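Home News Repairs Moving in Newsletter Contact

Tips for the home

Print this page | E-mail this page

Dry air and your furniture: what to do before the cold months

December 11, 2019

Every winter our desk receives the same kind of questions. The door of the cupboard doesn't close well, there is a thin line in the dining table, a chair makes noise when one sits down. Most of these things come from the air in the apartment. When the heating is on all day, the air becomes very dry, and wood gives its moisture to the air and becomes a little smaller. In June it takes the moisture back and many of the lines close again.
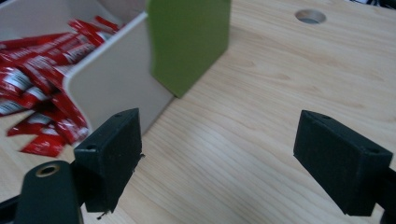
Galinlow Housing - Home and Repair Desk

A good humidity for people and for wood is more than 40 percent. You can measure it with a small hygrometer, and we have several of them to lend. Put it on a shelf in the middle of the room, away from the window and the radiator, and wait one full day before you read it. In the building on Avora Street we measured last winter in the apartments that asked for it, and in one of them the value was only 20 percent. The family there had a headache each morning and believed it was from the new paint.

To make the air better you don't need to buy an expensive machine. Dry the laundry on a rack in the living room, if the room is large enough. Leave the bathroom door open after the shower, but only when the hygrometer shows a low value. Please do not put more water in the air if you see drops on the inside of the windows. In that case open the window wide for a few minutes, then close it. A window which stands a little open the whole day makes the wall around it cold, and there the mold begins.

Now the furniture itself. Keep a table or a cabinet at least 2 feet from the radiator. An oiled table top can get a thin layer of oil before the winter, and it should be done with a cloth that has no loose threads. Wipe in the direction of the grain, wait as long as it says on the can, and take away all what is left on the surface. The cloth must dry flat outside, because oily cloths in a closed bin can start to burn. A lacquered top doesn't need oil and will not drink it - there a damp cloth is enough, and after it a dry one. 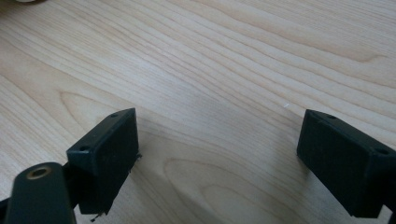
Curved grain on a light wood surface.

If you don't know which finish you have, put one drop of water on a place that is not much seen, for example under the edge. If the wood becomes dark there after some minutes, it is probably oiled or not treated at all. If the drop stays round, it is probably lacquer or a fresh oil.

A small crack at the end of a board can wait until summer. Do not fill it now with hard filler, it will be pressed out when the wood grows again. For a crack that goes deeper, or a leg that is loose, you can ask the repair shop Wirkodora, next to the Yu bakery. They look at it on Saturdays without appointment and our tenants pay only the material.

The hygrometers can be picked up at our desk, room 244, during the normal office hours. Please bring them back after two weeks, also when the battery is empty.

Print this page | E-mail this page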